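Wumbei, the photo-sorting app from Dralevholm, takes up 61 megabytes and leaves a good part of that behind when you remove it. Selorm Ofori found 2,387 thumbnail files on a laptop a month after uninstalling it.

The regular uninstaller skips the cache folder. Close the app from the tray first – it keeps running there – and then run the removal.

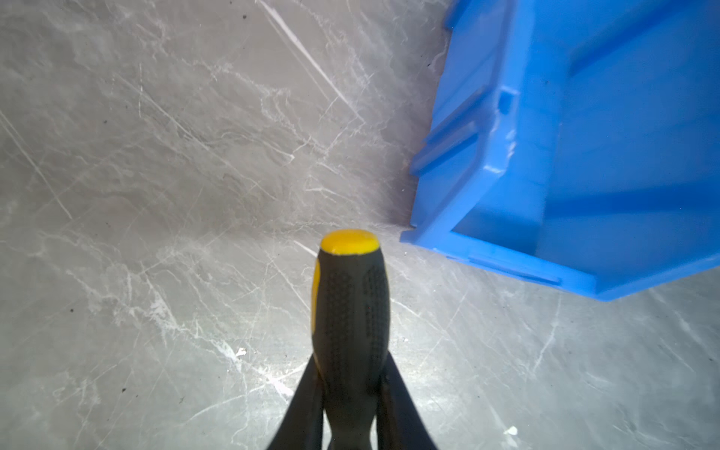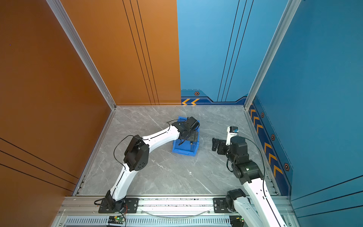
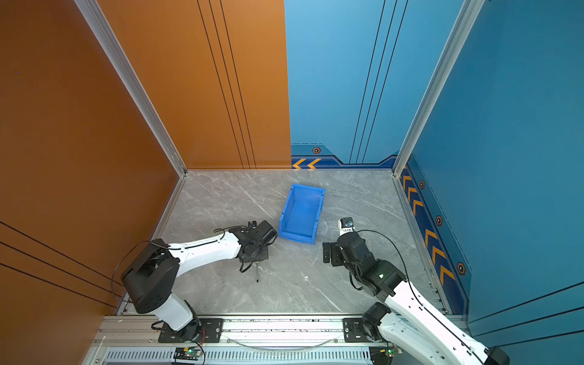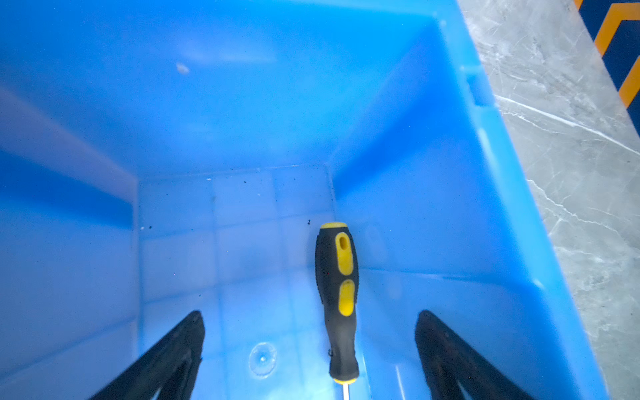 First and last: a screwdriver with a black and yellow handle.

After a restart, delete the Wumbei folder by hand. Ofori's took 3 minutes. Version 53, due in June, adds a checkbox for it.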